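De : Li-hua Yau
À : liste atelier-reemploi
Objet : Re: [atelier-reemploi] Lot Zallel, transport et tri

Bonsoir à tous,

vite fait entre deux trains, je réponds dans le texte.

Alois Kofler a écrit :

> Bonjour la liste,
>
> Zallel confirme le don : 83 unités centrales, sans écrans, à prendre
> sur leur quai de Cullside. Ils voudraient que tout soit parti avant
> la fin mars. Yuk-lan propose dimanche avec le camion de son frère.
>
> Trois questions :
>
> 1) Où est-ce qu'on met tout ça ? L'étagère du fond est pleine depuis
> Noël et je ne veux plus de tours dans le couloir.

D'accord pour le couloir. J'ai mesuré hier soir, si on sort les imprimantes (personne n'en veut de ces imprimantes, ça fait deux ans) on gagne toute la rangée du bas. Reste le local à vélos, Keith a la clé, il est d'accord jusqu'à Pâques mais pas au-delà. Donc : imprimantes à la déchetterie AVANT dimanche. Je peux faire un voyage jeudi, il me faut une deuxième paire de bras. Tsz-kin ?

> 2) Est-ce qu'on prend vraiment le lot entier ? Sur le précédent on
> en a jeté la moitié et c'est nous qui avons payé la benne.

Oui, on prend tout, sinon ils vont donner le lot à quelqu'un d'autre et on n'en reverra plus la couleur. Par contre j'ai demandé la liste des modèles. Reçue ce matin : 55 machines de la même série, le reste en vrac. La série c'est très bien, pièces interchangeables, une seule image à préparer, on va deux fois plus vite. Le vrac on verra, au pire ça fait des alims et de la mémoire.

Pour la benne, j'ai appelé. Ils reprennent le métal gratuitement si les piles sont retirées. Les piles boutons aussi hein, pas seulement les onduleurs. La dernière fois c'est ça qui nous a été facturé.

> 3) Qui s'occupe de Stunis ? Je ne comprends plus rien aux numéros,
> il y a des machines données l'an dernier qui sont toujours
> « en stock ».

Moi, en partie. La base Stunis est à 2 977 fiches, dont beaucoup de doublons, à un moment on créait une fiche à l'entrée et une autre à la sortie. Je propose qu'on n'essaie pas de réparer le passé. On ferme l'ancien inventaire, on repart sur une série neuve avec le lot Zallel, étiquette collée dès la descente du camion. Pas après le café. J'ai les étiquettes.

> Sinon Tsz-kin demande s'il faut continuer à démonter les processeurs
> pour les tester à part.
>
> Alois

Non ! Enfin, seulement si la carte ne démarre pas. On perd un temps fou et à chaque manip on risque les contacts du socket, j'en ai redressé assez à l'aiguille pour toute une vie. L'ordre que je voudrais qu'on garde :

- dépoussiérer, dehors svp
- brancher, une seule barrette, pas de disque
- si ça affiche : test mémoire complet, puis effacement du disque sur le poste Kan
- si ça n'affiche pas : changer la barrette, puis la pile, puis l'alim
- en dernier seulement on ouvre le socket, à la loupe, lampe rasante, et on remet de la pâte neuve au remontage (il en reste 4 tubes dans le tiroir gris)

Et le petit cache plastique des sockets vides, on le GARDE. Il y a un bocal pour ça. Une carte qui part au carton sans cache c'est une carte morte ou presque.

Pour dimanche : rdv 9h sur le quai, gants, chaussures fermées. Yuk-lan conduit, Keith a des sangles, moi j'amène les étiquettes et le thermos. Il manque encore deux personnes pour décharger, répondez sur la liste et pas à moi en privé, je m'y perds.

Ah et Alois, la convention signée avec Zallel, tu peux la remettre sur le partage ? Le lien ne marche plus chez moi.
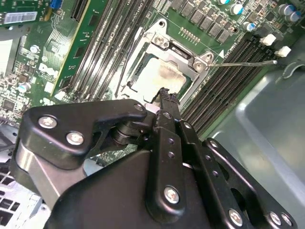 Dernier point, j'oubliais : les câbles secteur ne sont pas compris dans le lot. On en a une caisse mais jamais assez pour tout le monde, donc si vous en avez qui trainent chez vous, prenez-les dimanche. Les VGA non merci.

Li-hua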